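Palolside Parts Room News
25th January

Bins, dividers and where things go now

The gray bins in the parts room are staying. We had a quote from Becerra for new ones and decided against it, as most of the wear is on the surface and a scratched floor does not stop a bin from holding parts. The money will go toward spare dividers and better labels.

Several people have asked how the bins should be used now that the old tubs are gone, so this item sets it out in one place.

Each large bin has a divider across its width, which gives you a big compartment in front and a narrow one in back. The front is for whatever is being picked that day. The back is for overflow from the same order. Please don't use the back for a second order, even a small one. We had 35 fittings from a Jillon order go out with somebody else's brackets this month, and sorting it out took most of a morning.

Nothing goes in the back compartment overnight. Check it at the end of your shift, and check the corners, where washers collect.
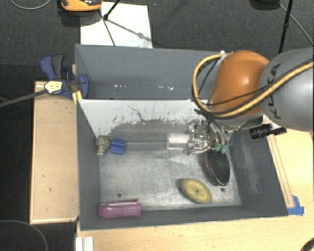
Dividers take more of a beating than any other part of the bin. The lower half gets it worst, from parts sliding up against the panel when a load is tipped in. Scuffs are fine and you don't need to report them. A scratch is also fine, even a long one. What we want to hear about is a panel that has cracked, bowed, or worked loose at either side, because small parts will slip under it and end up in the wrong compartment. Put a red tag on the bin and leave it on the lower shelf by the door. We have 2 spare panels at the moment and more are on order from Cloltness, due in February.

When you load a bin, lower the parts in by hand or set the tub on the rim and let them slide. Please stop dropping them from shoulder height. It is loud, it marks the floor of the bin, and it chips the edges on the painted parts. The limit is 30 pounds per bin for anything that has to be lifted by one person. Heavier loads go on the cart and stay there.

Keep long parts out of these bins altogether. If a piece has to stand up on end or lean on the divider to fit, it belongs on the rack along the back wall. Leaning parts push the panel out of line, and they fall over when anything near them is moved.

Cleaning

The bins get wiped out every Friday. Use a dry brush first, then a damp cloth with the mild soap from the sink cabinet. The solvent in the yellow cans is not for the bins. It leaves a film that picks up dust, and the film then comes off on clean parts.

Go down both faces of the divider with the cloth. The gray marks near the bottom won't all come off, and you don't have to scrub at them. Wipe off what is loose and move on. Brush out any holes in the floor of the bin as well. Chips and bits of packing get stuck in them and they are easy to miss.

Let the bin dry before it is loaded again. Turning it on its side for a while works well enough.

Labels

New labels are in the top drawer of the desk. There are 200 in the box, so there is no need to reuse old ones or write over them. The label goes on the outside, on the short end facing the aisle. Write the order number and the date the bin was filled. If the back compartment is in use, write OVERFLOW under the order number so whoever empties the bin knows to look there.

Take the label off as soon as the bin is empty. Several bins are sitting on the shelf with labels from before the holidays, and it isn't possible to tell from the aisle which ones are free.

The old tubs are stacked outside the loading door. If you want some for home, take them by the end of the week. The rest go to recycling.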